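3.2 Items and their condition

The household set was put together to cover small laundry and footwear jobs that people do at the end of a day and rarely think about. Earlier work in our group (Jafri and Jatoi) dealt with shirts and towels, which are large, flat and fairly uniform. Socks and shoes are neither. They are small, they come in pairs, and a good part of the work lies in parts that bend, such as cuffs, tongues and laces.

Socks were bought new and washed before first use to take out the sizing left in the yarn by the mill. We kept patterned and plain socks in the same lot. Patterned socks are easier to pair by eye, and plain ones show twisting at the heel less clearly, so a lot made up of only one kind would have given a lopsided picture of how long pairing takes. Handkerchief-sized cloths were added after the pilot at Stulavham, where people told us they would not hang socks without also hanging whatever else came out of the same basin.

For drying we used a clip hanger. Hangers of this type are common in small apartments, where a folding rack would block the floor. The clips have weak springs and narrow jaws. A sock held by the toe keeps its cuff open toward the floor, while a sock held by the cuff dries more slowly at the toe. We gave no rule on this and recorded what each person chose. Clip position was also left free. Most people began at the side nearest to them and worked away, which tipped the ring until the far side was loaded.

Shoes were canvas lace-ups with rubber soles. Canvas was preferred over leather for two reasons. It can be washed, so the shoes could go through the same cycle as the rest of the set, and it gives under the hand, so the opening of the shoe changes shape when the lace is pulled. Laces were flat cotton, 90 cm long. Round laces were tried at Stulavham and dropped, as they slid back through the eyelets on their own and the count of corrections came out too high to be useful.

3.3 Layout of the work surface

All items shared a single tabletop. We considered giving the hanging and the lacing separate tables, but the people we interviewed in the Sileren survey did both in one spot, often a bathroom counter or the top of a washing machine, and moved things aside as they went. Keeping the two together meant that crowding stayed part of the activity. Figure 4 shows the drying stand with the clip hanger, and the sneakers.

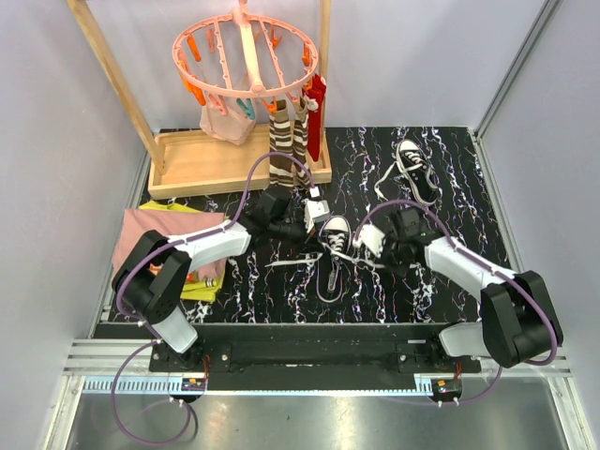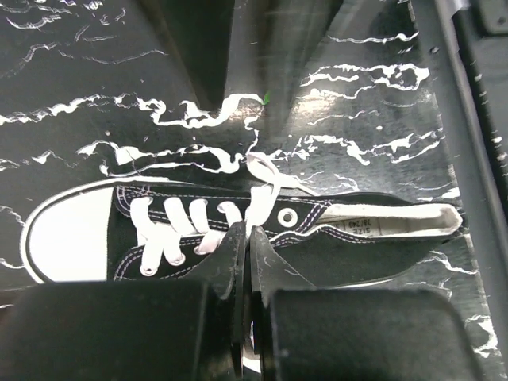
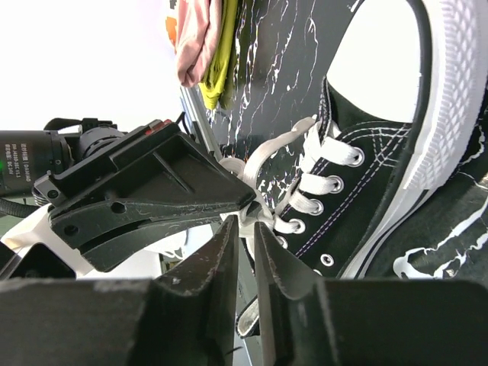 Figure 4. Household set on the shared tabletop. First: clip hanger with socks and a piece of pale pink fabric, sneakers on the same surface. Second and third: close views of a sneaker and its laces.

3.4 Scoring

Each session was scored from recordings by two raters working apart. A hanging step was counted as complete when the item stayed in its clip for 10 seconds after release. Items that fell were scored as dropped even if they landed on another item and did not reach the table. A sock held by two clips was counted once.

Lacing was scored by eyelet. An eyelet was complete when the lace passed fully through and the tip was clear of the ring. Crossing order was noted but did not affect the score, as we found no agreement among people on whether the lace should enter from above or from below. Where a lace was threaded correctly but lay twisted, the raters marked it as a twist and left the completion score alone. Twists were more common near the ankle, where less lace remains to be turned flat.

In 7 sessions the raters disagreed on whether a tip had cleared the ring. These were settled by a third reading and are marked in the Prurer table.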